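Fuvora Drawer Planner: Frequently Asked Questions

Last updated 1/19/24

What does the software do?

Fuvora plans the motion of an arm and a hand for opening and closing drawers. It receives the camera picture, finds the handle, chooses a grasp and sends the joint targets to the controller. It does not replace your safety stop. Please keep that one wired separately.

Which controllers are supported?

At the moment two: Kerr and Fledberg. With Kerr you can send targets at 60 Hz. The Fledberg driver was added in May and it still has no force feedback, so please use the slow profile there.

The planner says "handle not found", but I see the handle very well. Why?

Most often the detector has learned from handles of another color or shape. A white bar on a dark drawer front is an easy case. A wooden knob on wood is harder, and you may need to lower the detection threshold in the settings page.

How does the planner know that a drawer is already open?

It compares the depth of the drawer front with the depth of the body above it. If the front stands out more than the limit, the state is set to "open" and the pull step is skipped. The inside is also checked. In an empty drawer like the one below, the bottom panel is visible and the state is "open, empty". The hand must be away from the drawer during this check, otherwise the fingers can hide the edge.

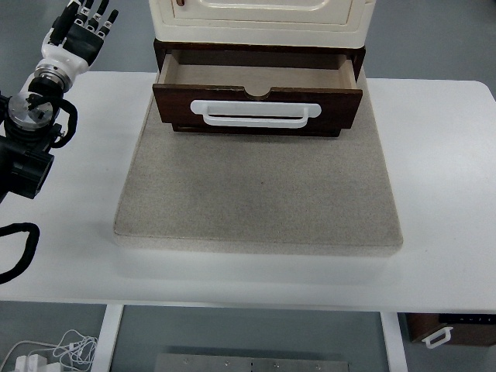
Can I change the waiting position of the hand?

Yes. Open the file with the poses and edit the entry "rest". After this, run the collision check again, also when the change is small.

What is error 207?

It means that the planned path goes through the table or the mat. Measure the height of your table again and write the new value in the workspace file. If the error stays after 4 attempts, the camera calibration is probably old.

Can I use the recordings from Bovomstead?

Yes, but they were made with an older joint order. Convert them first with the import tool.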